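Sirkton Opens Its Chore Trials to Visitors and Publishes a Plain-English Scorecard

FOR RELEASE IN APRIL

Hi, it's Rakiya Briggs at Sirkton. I run the household chores program here, and I asked our press people if I could write this release myself, because the last one used the word "seamless" and I got teased about it for weeks.

So, the news first. Starting this month, Sirkton is opening its chore trials to visitors, and we're putting out the first edition of the Sirkton Chore Scorecard, a free report on what our robot arms can and can't do with ordinary household and shop-floor jobs. Clearing plates, moving pastries, folding towels, restocking a shelf, that kind of thing. The scorecard covers 89 chores. Each one gets a grade from our own team and a second grade from Clavorness, a small testing outfit that has no stake in whether we look good (they were picky, and we paid them the same either way).

The question I get at every family dinner is, "Can it do my dishes yet?" My answer is no, not the way you do them. If you want a robot that walks into a kitchen it has never seen, works out where you keep the colander and leaves the counter clean, please keep your sponge. But if you ask me about one small piece of that job, on a table, with things it has met before, then I get a lot more cheerful and I'll talk until you find an excuse to leave.

Take food on a plate. I love this one! A donut has a hole in it, the icing smears, the cake crumbles if you squeeze, and people at a bakery counter care very much what the top looks like when it reaches them. We put moving a donut between plate, bowl and table in the scorecard as a chore of its own, and it has started more arguments in our office than anything else on the list.

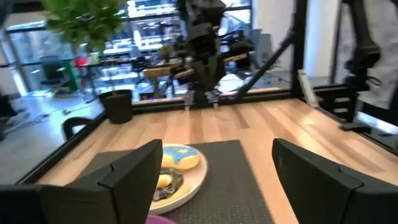
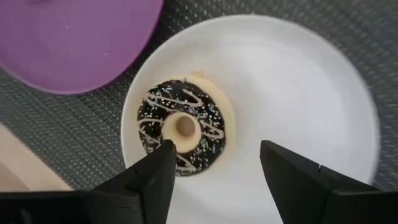 The chocolate one with the white drizzle, from the gripper's side of things.

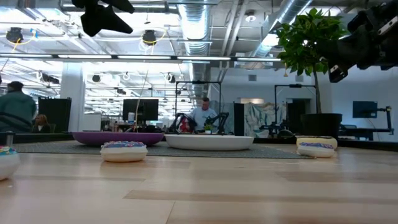 Our grading is simple enough to fit on a sticky note. A chore gets a "yes" if we would let the machine do it while we went to lunch, a "sort of" if we'd want somebody in the room, and a "not yet" if we'd be faster doing it ourselves and a good deal calmer. Only 6 of the 89 chores got a "yes" from both sets of graders. I know that's a small number for a press release. My colleague Garba Ogunleye, who leads the grading, wanted it in the headline and I talked him down to the fifth paragraph, and then I wrote too much and it ended up here. Sorry, Garba.

"I'd like people to read the 'sort of' pages first," Garba told me when I asked him for a quote. "A 'sort of' on a shop floor can still be worth having, if the shop already has a person standing nearby. At home it's a different deal. You bought the thing so you could go sit down."

That split between shop and home runs all through the report. In a shop, the shelf stays where it was yesterday and the boxes are mostly the same size. In my house there's a cereal bowl on the stairs. Jamila Ekanayake, who runs Afolabi, a bakery and sandwich counter that advised us on the food chores, put it more bluntly: "Morning rush, I need hands that don't stop to think. In the slow part of the afternoon I'd happily give a machine the trays."

Jamila also made us rewrite the donut rules. Our first version gave full marks if the donut arrived where it was supposed to go. Hers takes points off for a thumbprint in the icing, or whatever you call a thumbprint when there's no thumb involved. We're using hers.

The weakest section is laundry. Towels came out as a "sort of," and fitted sheets are a "not yet" from everyone who graded them, with some extra remarks in the margin that I've been asked to leave out. Anything involving a drawer that sticks did badly too.

What happens next: we're repeating the whole set of chores with a new group of objects that our team hasn't practiced on, supplied by Rudent, a housewares wholesaler. Tanko Okafor is in charge of keeping those objects locked away from the rest of us, and he is taking it very seriously. The second edition will print the old grades beside the new ones, including any that drop.

Visits are free and run at 4 in the afternoon, in small groups. You're welcome to bring a chore you're curious about, as long as it fits on a table and isn't alive. Somtochukwu Danladi handles bookings and will also mail a printed scorecard to any school or library that asks; we've printed 2000 copies, so please do ask.

Reporters who want the full grading sheets, including the comments from Clavorness, can get them from me through the Sirkton press desk. I'm usually in by breakfast and I like long phone calls.

About Sirkton

Sirkton builds and tests robot arms for everyday indoor work.

Press contact: Rakiya Briggs
Visits and printed copies: Somtochukwu Danladi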